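4.2 Recording a set of demonstrations

Read section 4.1 first and check that the gripper shows a steady green status light.

1. Put on the head unit and tighten the strap until it no longer slips when you look down.
2. Pick up the gripper and hold it in front of you, marker uncovered, until the Miltura recorder beeps twice.
3. Enter your operator name and the task code.
4. Walk to your start point. Keep the gripper raised and clear of chairs and desk edges.
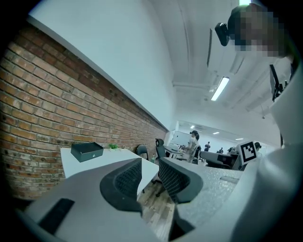 5. Squeeze the trigger once to start. Do the task at your normal speed, then squeeze again to stop.
6. Reset the objects and repeat. A full set is 63 demonstrations of one task.

Note: Keep fumbled grasps if you recovered and finished the task. Delete a take only if you stopped partway — the Fondach trainer reads an unfinished take as a finished one.

Caution: Do not wipe the marker with solvent. Use a dry cloth.

7. Dock the gripper and wait for the upload to finish before switching off. The gripper stores up to 400 takes.

Send damaged markers to Azlan Yeoh for replacement. Do not print your own.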